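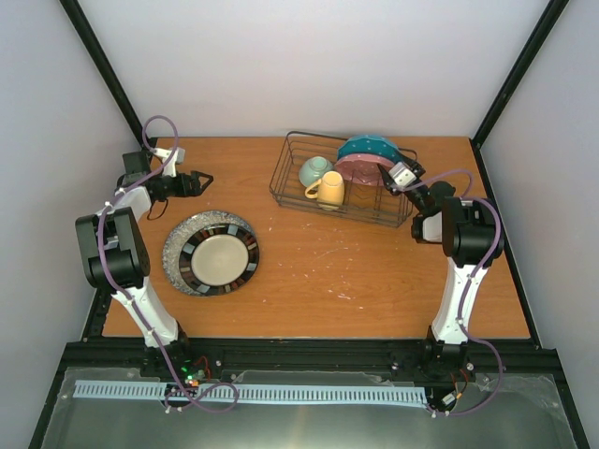
Short thread on the stop fault we had on the dish cell at Rutwood on Wednesday. Writing it up because two other groups have asked, and because the first explanation we gave them was wrong.

1/ The job is racking and unracking plates and mugs with two arms. One arm works in the rack while the other waits or handles whatever is on the table. We had been running it since the morning with no trouble beyond the odd missed grasp.

2/ At ten past two the right arm missed a plate rim and started pushing on the rack. Yi-chun Sin hit the stop. Both arms halted as they should.

3/ She moved the rack back into place, checked the plates, stepped away and released the stop. The right arm moved straight off, before anyone had pressed start. It travelled 14 mm and shut its gripper on the rim of a plate. She hit the stop again.

4/ No one was hurt and the plate was fine. Her hand had been in the rack less than a minute earlier, so we logged it as a near miss and shut the cell for the day.

5/ Releasing a stop must never start anything. It should only allow a start. That is written on the card taped to our bench and it is what we all believed the cell did.

6/ Our first guess was a sticking start button. Uthai Meesuk swapped it and we told people that was the cause. Sorry about that. The old button tested clean on the meter the next morning.

7/ What the log showed: when the stop goes in, the motion controller halts the drives, but the planner on the PC keeps sending targets until it hears about it. On Wednesday it heard 205 ms late. By then it had put several more targets in the queue.

8/ The queue was not cleared on a stop. It was cleared on a start. So when the drives came back, the controller found old targets waiting and did what they said.

9/ We had been lucky before that. In most earlier stops the message got through fast enough that the queue held nothing, or one target so close to the current pose that the arm didn't visibly move. Jirayu Limsakul went back through 80 stops in the logs and found three where the arm had crept on release. We missed all three.

10/ The late message came from the PC being busy. Someone (me) had left a Wiriya log export running at full priority. That made the fault show up. It isn't the fault.

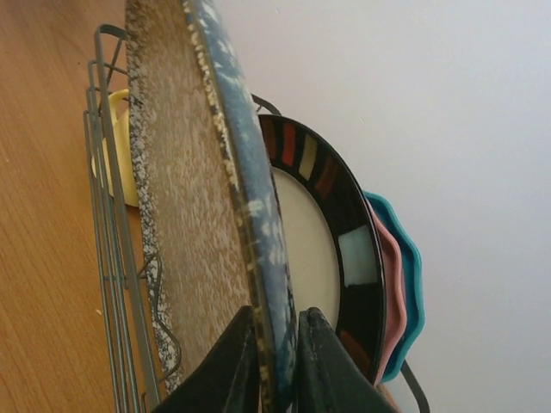
Could the left arm have done the same thing?

Both arms share the same controller code, so the left one had the same fault. It had no targets queued when the stop went in, and that is the only reason it stayed put.

11/ Changes so far. The queue is now emptied by the controller itself the moment the stop goes in, without waiting for the PC. Any target stamped before the last start is thrown away. The drives stay off after release until start is pressed.

12/ Oranuch Phuthong wrote a test that fills the queue on purpose, trips the stop and releases it. We ran it 227 times across both arms with the PC loaded down. No movement on release. It now runs before every software update goes on the cell.

13/ We also changed the way we work. If a hand is going past the front rail, the drive power is switched off at the isolator. The stop button isn't enough for that, and it wasn't before this either. We had got lazy.

14/ Still open: the gripper. It is on a separate supply and it holds its last command through a stop, which is good if it has hold of a plate and bad if it has hold of a finger. Decha Thammasiri is looking at a hand release on the wrist. No date for that yet.

15/ If you run the Stuter planner with a queue in front of your drives, try the same test. Empty table, nobody near, load the PC, trip the stop in the middle of a move, release it and watch the joints. Look at the position log too, as a few millimetres is easy to miss by eye.

16/ Cell is back on at reduced speed until the end of February. I'll add the test script to this thread when Oranuch has tidied it up.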